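Workshop notebook, cloth handling, hand-held gripper

January 21, 2023

Good day, maybe the best one since we moved the bench over to Itley. Writing this down while I still remember which way round everything was.

Picked up where the December notes stop. The plan then was to get the arm folding a cloth in half from demonstrations alone, no scripted grasp points. I'd been doing all the showing by remote control, sitting at the desk with the two sticks, and my folds were terrible. Slow, jerky, lots of hovering. The arm learnt to hover too! It copied me beautifully.

So this morning I went over to the hand-held gripper and did everything standing at the table. What a difference. You squeeze, you lift, you feel the cloth drag a bit and you ease off without thinking. I got through 20 folds before the first tea and they all look like something a person would do. Harish Kaushik had a go after me and he's left-handed, so his folds come in from the opposite side, and I'd like a lot more of those in the set.

Things to keep doing:
- Start with the fingers wide open. If I begin half closed I poke the edge and the cloth slides off instead of bunching up.
- Come in low over the bare table and go for the rolled edge. Going straight down on the flat part gets me two layers of nothing.
- Wait a beat after closing. Makes it much easier to find the grasp later when trimming.
- Shake the cloth out between goes. I got lazy for a while and had a run of near-identical starts.

Total in the Horena folder is now 2,852 demonstrations, counting the old remote control ones. I'm tempted to drop those altogether but Harish wants to train once with and once without, and he's right, we should find out. Both runs queued on Maihi. The one without goes first (my vote, I got to the keyboard before him).

Lost a bit of time over lunch to the sync between finger width and the picture. The width was lagging behind, so in playback the fingers closed on screen before the number moved. Restarting the logger cured it. Seven demos have the lag and I've moved them to a folder called "late" so they don't creep back in. Should write a check for this. Harish says he has half of one from the Amard job.

Afternoon was the checked cloth. 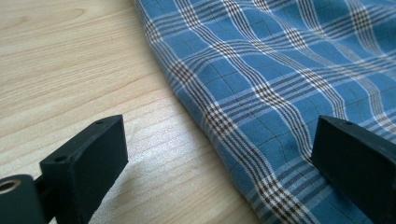 I like the checks a lot for this. When the fabric rolls over, the stripes bend with it and you can follow the fold by eye in playback, where on the plain white tea towel I spend ages squinting at one crease. Whether the model gets anything out of the stripes is another matter. Could go the other way and it ends up only knowing checks, so plain cloths need to stay in the mix. Ask Harish how he'd split them.

Did 20 of these as well, same starting rules as the morning. Lighting near the window changes a fair bit on the pale wood and I've left the blind alone on purpose, I want that variation in there.

Next:
- width lag check, before any more recording
- more left-handed folds
- quarter folds, if the half folds train at all
- new tape on the handle, my palm is sore
- book the bench for another full day

Trimming the afternoon lot now, then home.

Questions about the notebook: ask at the cloth bench, Itley workshop
© 2023 Itley workshop notebooks
Back to top
This site uses cookies to remember your login. Accept | Settings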